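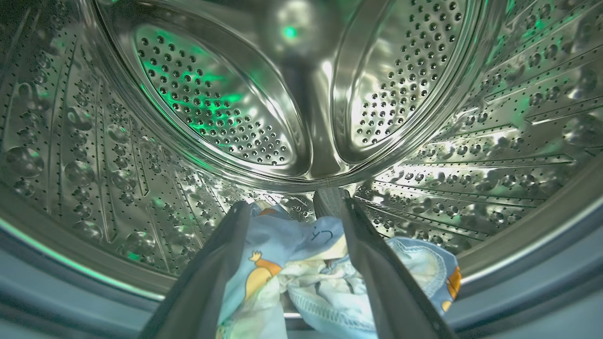 09/08/2024

Swim test day for the Soleo sleeves, and I'm wiped out! I did 1,000 yards at the Plultport pool before work, then the usual bike-to-run brick on the trainer (my legs still feel like somebody else's).

Main thing for anyone reading: the new heart rate strap is way better than the one I had in July. That one kept sliding down on the swim and I lost half my data every time. This one stayed put through all 4 sets, flip turns included. I did cinch it tighter than the instructions say, so Mesfin, if you borrow it, let it out a notch first.

Swim time for the whole thing was 1,401 seconds. Slow, I know, but I was breathing every third stroke on purpose and stopping to write splits on the kickboard with a grease pencil. Mesfin Degefa wants me to try it again breathing every second stroke, same sets, same rest. Fine, but not on tired legs!

Bike file is 1,688 kilojoules off the trainer, and I don't believe it. Way too high for an easy ride. The Drolevach pedals need a zero reset and I forgot to do it (again). Don't put that number in the sheet.

Run was short and ugly. Left calf a bit grabby going up Edwards Hill, okay on the flat.

To do: reset pedals, charge the strap, find my other goggles.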